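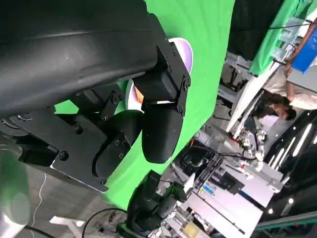 Cuaderno de taller, julio. Jornada de puertas abiertas

Apuntado a las 19:40, con los pies en alto. Lo de antes de comer lo completa Boyang Hou cuando quiera, que yo estaba en recepción repartiendo acreditaciones.

Visitas: 4 grupos. El de Estthorpe llegó puntual, el de Grolov llegó con hambre y los dos de Cemeo se mezclaron en el pasillo, así que a efectos prácticos fueron uno y medio.

Montaje: tela verde, brazo negro con la pinza de dos dedos, objetos de siempre más el bollo. Lo del bollo fue idea de Anas Masri, que sostiene que el público perdona cualquier cosa a un robot que maneja comida. Yo voté por los bloques. Perdí.

Rutina para el público: acercarse despacio, un dedo por arriba, el otro por el lado, cerrar con poca fuerza, levantar, dejar en el bol. Velocidad al mínimo, que en directo parece prudencia y en los vídeos parece avería. Anas narraba como si retransmitiera un penalti – hay que reconocer que funciona.

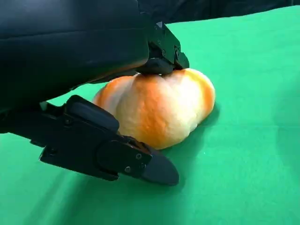
El problema con la masa blanda es el de siempre: si el dedo de arriba baja de más, lo primero que hace es hundirla, y el público lo ve antes que nosotros. Una señora de Estthorpe preguntó si al bollo le dolía. El señor que venía con ella preguntó cuánto costaba el brazo. Le dije que dependía, y lo apuntó.

Preguntas repetidas: si nos va a quitar el trabajo, si sabe hacer café, por qué es todo verde. A la tercera contesté que se recorta mejor el fondo, y asintieron con la cara de quien esperaba algo más.

Dos paradas de emergencia. Una mía, por precaución. La otra de un niño del grupo de Grolov, que encontró el botón en menos tiempo que el último técnico que contratamos.

El contador de ciclos se quedó en 859. Lo dejo escrito porque Ebrahimi me lo pedirá y yo diré que no lo miré.

Pendiente:
– Bajar el umbral de fuerza para objetos blandos y guardarlo con un nombre que se entienda.
– Cinta en el suelo para los cables.
– Tapa para el botón.
– Boyang: pasar a limpio las notas de la mañana.
– Comprar bollos. Los de repuesto se los comió el segundo grupo.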